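Clekora Grip Kit

A wrist-camera and gripper kit for small robot arms 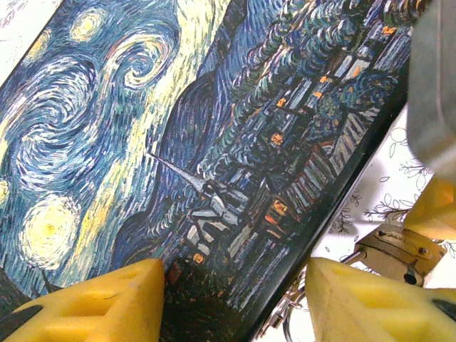

View from the wrist camera, with the yellow finger pads at a case printed with Van Gogh's The Starry Night.

The Clekora Grip Kit is an add-on gripper and camera set for tabletop robot arms. It is made by Prudard, a small hardware company based in the town of Dodmont, and is sold mainly to teaching labs, repair shops and people who record handling data at home. The kit replaces the stock hand of an arm with two powered fingers, a set of foam pads and a small camera fixed at the wrist.

History

Work on the kit began as a side project of Chun-hung Chiang, then an engineer in Prudard's service department. Many of the hands sent in for repair had worn rubber tips, and the tips could not be changed without taking the finger apart. Chiang's first design was a finger with a slide-on pad. The camera was added later at the request of a customer, the training school Godoy, which wanted a view of the work from the hand itself.

A trial batch of 52 kits went to Godoy and several smaller buyers. General sales opened the following May. Prudard has said that over 1,000 kits were shipped before the second version came out.

Design

The fingers close toward each other in a straight line and are driven by one motor. Each finger carries a yellow foam pad with recesses cut into it, which let the foam give when it meets an edge. The pads are meant for objects that scratch or dent easily, such as printed cases, book covers and painted boxes. They are less suited to oily parts, and the manual advises against using them near heat.

The camera looks forward past the fingers. Both pads stay in its view during normal work, so the operator can judge where they are in relation to an object. Its focus is fixed. Parts of the arm that come very close to the lens appear blurred, and the second version of the manual includes a page on mounting positions that reduce this.

Contents and price

The standard box holds the hand, the camera, one cable, a mounting plate, a hex key and two pairs of pads. Spare pads are sold in packs of 10. The mounting plate fits the Prudard arm directly. Owners of other arms need an adapter, sold separately for $69 at the time of the second version. No power supply is included, as the hand draws its power from the arm.

Software

The kit comes with a program called Clekora Desk, which shows the camera picture and the finger opening side by side. It can record both to disk with matching time stamps. Recordings are stored in plain folders and can be opened without the program. The first release could not resume after the cable was unplugged and had to be restarted. This was fixed in an update.

Clekora Desk does not plan grasps. The arm must be moved by hand, by a second controller arm or by the user's own code.

Reception

Ravindra Khurana, who reviewed the kit for a workshop newsletter, praised the pads and the quick pad change but found the cable too short for arms mounted on a shelf. He also wrote that flat objects lying on a table were the hardest to pick up, because the pads are thick at the tip and do not slide under an edge. He recommended placing such objects so that one side hangs over the table.

Godoy kept the kit in its beginner course after the trial and moved to the second version when it was released. Instructors there asked for a thinner pad, and Prudard later added one to its parts list.

Versions

The first version had a screwed-on camera bracket and a gray cable. The second moved the camera slightly higher and used a longer cable. Pads from either version fit both hands. Camera brackets are not interchangeable.

See also

Robot end effector
Parallel gripper
Teleoperation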